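Comparing two grippers on soft produce

Drinton's sheet for the Nella fingers says they handle "delicate items" at any speed. I have read that sentence on a lot of sheets. Before you pay for a set, run this on your own bench.

1. Bolt the arm plate down and check it again once the arm has moved. A loose plate will look like a bad gripper.

2. Put a cutting board between the arms and lay one green onion on it. Foam blocks prove nothing. An onion bends, rolls and bruises, and you can see the bruise.

3. Close the fingers on the white end first, then try the leaves. Start at the lowest force the controller accepts.

4. Do 29 picks per gripper. Change the onion when it goes limp, and write down which pick that was.
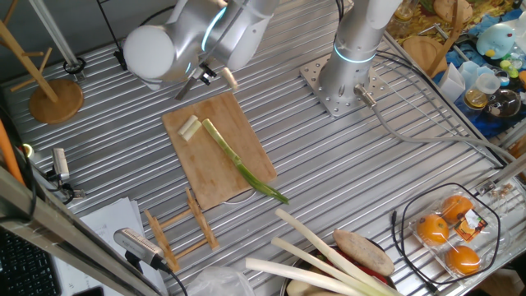
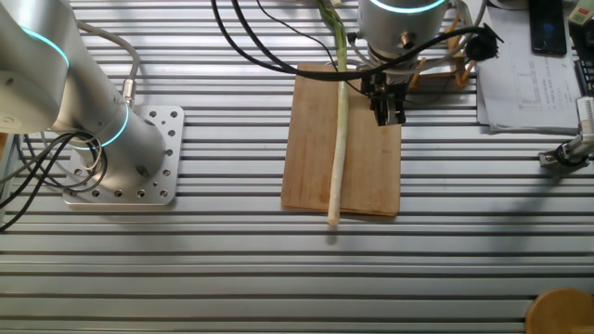 Green onion on the board, two arms at the table.

Last changed 27 February 2020 by Agnes Guthrie

5. Count a pick only if the onion gets lifted and set down whole. The Weltgate demo counts "contact" as success, so ignore its score.

6. Swap the grippers between arms and repeat. Annag Nisbet skipped this in January and spent a week blaming fingers for a calibration fault.

Don't trust the 1,000-cycle wear claim either. Our Geddes pads were slipping by cycle 200. If a vendor won't lend you a set for this test, keep your money until they will.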